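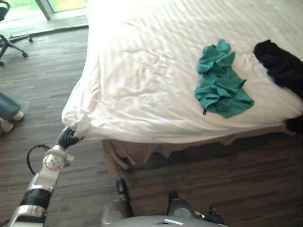 Re: [Trestwood-home] Duvet corners, and where do the clothes go?

From: Sieglinde Diekmann
To: Trestwood home list
December 2022

Hoi-yan Hsu wrote:
> I can get the cover on all right, but the filling slides down
> to the foot by morning. Also, does anyone else make the bed
> with half the wardrobe still lying on it? I end up moving the
> same shirt four times.

Dear Hoi-yan, and hello to everyone else,

Oh, I do know that shirt! Mine is a teal green one, and it travels from the bed to the chair and back to the bed again. What helped me was dealing with the clothes first, before I touch a single pillow. Hang it or put it in the wash, and only then start pulling corners.

As for the filling, I sewed a short piece of ribbon inside each corner of the cover and tied it to the duvet. Danica Bartoš uses big safety pins, but I would be forever worrying about my toes. 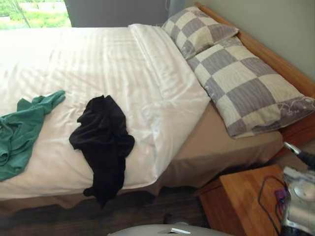
I also like to fold the top edge back in a good thick band just below the pillows - my mother did it that way, and it makes getting in so much nicer on a cold night. My checkered pillowcases go with the white cover, and I've stopped fussing about whether the two pillows line up.

Does anybody have a cure for a bed skirt that hangs crooked? I've ironed it twice since June and I am about ready to give it to the cat.

Warmly,
Sieglinde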